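Galtstead Lab Says Simulated Practice Does Less for Robot Hands Than Claimed

GALTSTEAD, 17th February -- The Kristiansen Manipulation Laboratory today released a study that casts doubt on a popular shortcut in robot training. Policies taught mostly in simulation, the lab found, lost much of their advantage once they had to deal with glass, foil and open racks.

The study, called Vamolcombe, covers 1,612 attempts at kitchen and bar tasks, such as placing a bottle in a wine rack. The lab compared two training recipes. One used a large body of simulated practice topped up with a small set of human demonstrations. The other used the demonstrations alone. Earlier reports in the field have described the first recipe as the clear winner.

In Kristiansen's trials the gap was small, and on clear bottles it disappeared.

"We set out expecting to confirm the good news," said Torunn Forsberg, who led the study. "We couldn't. If you test on solid blocks in plain colors, simulation looks wonderful. Put out something you can see through and the numbers come down fast."

Both recipes relied on a small camera at the robot's wrist, with no overhead view to help. The test layouts mixed bottles with other objects, and the fingers themselves often hid part of the target.

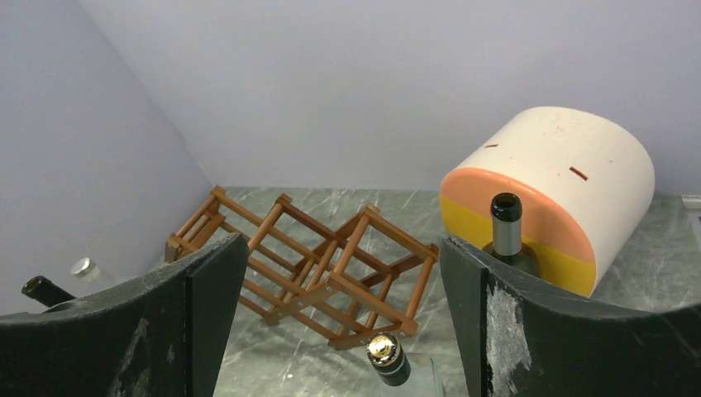

Wrist-camera view from the Vamolcombe study, with an empty wooden wine rack, several bottles and the gripper fingers spread apart.

Forsberg's group also went back over how success is counted. Under the loosest rule in common use, a bottle that touches the rack is a success. Under the strictest, it must stay in its cradle after the gripper lets go. Switching from one rule to the other changed the ranking of the two recipes in 21 of the 131 layouts tested.

"That should bother people," said Glykeria Kouris, who handled the statistics. "A result that depends on where you stop the clock is a weak result, and that includes ours."

The lab is careful about its own claims. All trials used one gripper design with worn fingertip surfaces, and no attempt was made to measure how much the wear mattered. Lighting was held steady. The study says nothing about factories or homes, and Kouris said she would be wary of anyone who used it that way.

A second site, at Zarkthorpe, will repeat the trials with different hardware and is due to report in July. Kristiansen has agreed to publish those figures whether or not they match its own.

The full study, scoring rules and a log of every failed attempt are available from the laboratory on request.

Media contact: Press Office, Kristiansen Manipulation Laboratory, Galtstead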